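Kumsa Hand-Held Gripper, Series 3

The Kumsa is a hand-held gripper for recording manipulation demonstrations without a robot arm. The operator carries the tool and works at a table or shelf. Recorded motion is exported for replay on an arm.

Body: white housing
Finger pads: dark gray, cushioned, V-notch, textured inner face
Tracking: square black-and-white marker tile
Storage: 200 episodes on the tool, 2000 with the Soderton base unit
Part no.: 209

Pads are a wear item and are sold in pairs. Replace them when the texture flattens — a smooth pad lets cups and other light plastic items slip.

Use in large rooms with daylight is supported. Keep the marker tile clean and do not cover it with tape.

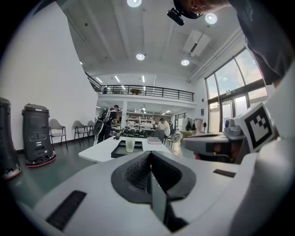 Recalibrate after any pad change. The routine is started from the base unit and must be completed before the next recording. Orders and spare parts: Hamdia Dinsa, Etthorpe office.

Related items
Soderton base unit
Civthorpe carry case
Kumsa pad pair, gray

This site uses cookies. By continuing you accept our cookie policy.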